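Ollero Kitchen Goods Questions the "Drawer-Ready" Label on Plastic Food Wrap

Ollero, which sells kitchen storage to small households and rental apartments, said Tuesday that it will stop using the words "drawer-ready" for rolls of plastic food wrap until it has a test it trusts. The label now covers 309 items in the company's catalog. Ollero says few of them have earned it.

"Drawer-ready" has no agreed meaning in the trade. Suppliers apply it to nearly anything that can be made to fit in a kitchen drawer, with or without the drawer closing. Ollero repeated the claim for years, and says it should have asked more questions.

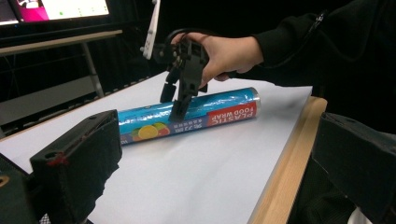

The company measured 1,329 kitchen drawers in rental apartments before making the change. Many were too shallow for the rolls sold to go in them, and plenty of others were already full of spatulas. Buyers were left to stand the wrap in a cabinet, where it fell over, or to leave it on the counter.

Ollero is equally doubtful about organizers. The Cisten rack and the Camer divider, both stocked by the company, were sold as answers to the problem. The Cisten rack holds rolls upright and takes up a good part of a shelf. The Camer divider works well in a wide drawer — and a wide drawer hardly needs it. Both will stay on sale with plainer descriptions and full inside measurements.

Printed dates will get attention as well. Many shoppers take a production date for a use-by date and throw out wrap they could have kept. Ollero's product pages will explain the difference in one sentence, and will list any storage temperatures given on the wrapper.

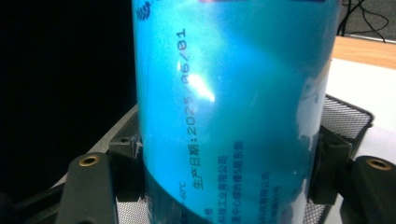

The production date on a blue wrapper reads 2025/06/01.

Trials begin in February at the Tang Street store, with 12 rolls and 3,000 customer comment cards. Ollero does not promise that a better label will come out of it. If the results are poor, the words will stay off the shelf tags for good.

Customers who bought an organizer on the strength of the old wording may return it to any Ollero store, opened or unopened. Rolls of wrap must be unopened.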